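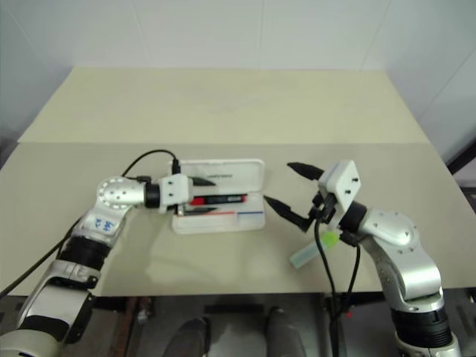 Peter Pešek wrote in the margin of the last entry that the pen cases should be done away with altogether, that an open tray at each bench would serve better, and that in his experience a closed lid is where a good marker goes to be forgotten. His remark is recorded as received. The matter was considered again this month and the entry below sets out the position for the time being.

Bench supplies, writing materials. January, begun 9:20 a.m.

Purpose. To settle how pens and markers are kept at the benches, what goes into each case, and how the cases are returned at the end of a session.

Cases under review. The plain white plastic kind, rectangular with rounded corners and a hinged lid, is retained. The Kenance cases ordered in the fall are withdrawn from bench use. The catch on these is stiff, and two of them have split at the hinge. They may be used in the store room for spare nibs and leads.

Contents. One red pen and one black pen or marker to each case. The earlier list called for a blue as well, together with a pencil, an eraser and a short rule. With all of that inside, the lid had to be pressed down and the clips of the pens scratched the plastic. Pencils now stand in the jar by the sink. Rules hang on the hooks. Blue is issued on request, and the request is to be written on the sheet.

Placing. Pens lie lengthwise in the compartment. The red has been put in first during the trial, with the black in front of it, and this order has been kept for no better reason than habit. Colleagues may reverse it. Caps are to be pushed fully home before the pen goes in. A marker put away with a loose cap was found dry the next morning (bench by the window), and the inside of that case is still stained at one end. Alcohol lifted most of it. Soap did nothing.

Lid. The lid is left open while a bench is in use and is closed when the bench is left. With the lid standing open, the case should be set far enough from the edge of the table that a sleeve does not catch it. The pale tabletops show every mark, and ink should be wiped at once with the damp cloth and not with a dry one.

Stock. The following figures are taken from the store book and were checked against the shelf:
Red pens, Ultine, fine: 25
Black markers, Ultine, medium: 13
Labels, small, white, on the roll: 2000
The order number for the labels is 1842. The invoice from Skerbridge has the same number with a letter after it, and this should be quoted when writing to them. The red pens will last until spring at the present rate. The black will not, and a further order is to be placed.

On the open tray. The proposal was given a fair trial at one bench. Pens were quicker to reach, and this is granted. They also rolled when the table was bumped, and by the afternoon the tray held a screw, two paper clips and a tea spoon. Dust collected under the pens. A tray with a ribbed floor might answer the first difficulty. A sample has been asked for from Palamarchuk and has not yet come. Until it does, the cases remain the standard arrangement at all benches.

Note added 3:40 p.m. The printing on some of the lids is wearing faint. It serves no purpose in our work and need not be preserved when the lids are cleaned. Bench numbers should go on the underside of the case, on a label, in pencil first and then in ink once the numbering is agreed. Numbers written directly on the plastic have rubbed off within the month.

Note added later. Replied to P.P. that a marker is as easily forgotten in a tray as in a case, and that the real trouble is pens going home in pockets. He does not accept this - he holds that people take only what they cannot see a place for. The point may have something in it. It is proposed to leave one case open overnight at his bench, lid up, and the rest closed, and to compare the contents in the morning before anyone has sat down.

Outstanding:
Order black markers.
Write to Skerbridge, with the letter after the number.
Replace the cloth at the sink.
Ask whether the store room wants the remaining Kenance cases or whether they are to be sent back.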